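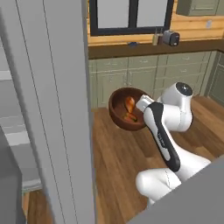 Still: Randine kitchen, simulation render. Courtesy of Cidholm.

The Bowl

Maja Kozłowski had cooked for five children and a great many of their friends, and she had never once been asked to do it slowly.

"Slower than that," said Santosh, in the kindest voice he had. "It learns your hurry along with everything else, you see."

She loosened her fingers on the controller and tried again. On her screen the white arm drifted back toward the brown bowl on the kitchen floor, with the two orange things lying inside it, and she felt (it was silly, and she would not have told him) the way she used to feel guiding a small hand around a pencil. There were sage-green cabinets behind it, and a toaster, and a window with nothing much outside. She had grown fond of that window in January, when her own showed only sleet.

"How many is that now?" she asked.

"Eighty-four. Sixteen of them are really lovely."

"And the others?"

"The others are how I know which ones are lovely," he said, and she laughed so hard that the arm gave a little shiver – and he let that one stay in, too.

She brought the gripper to the rim, breathed out, and began to close her hand.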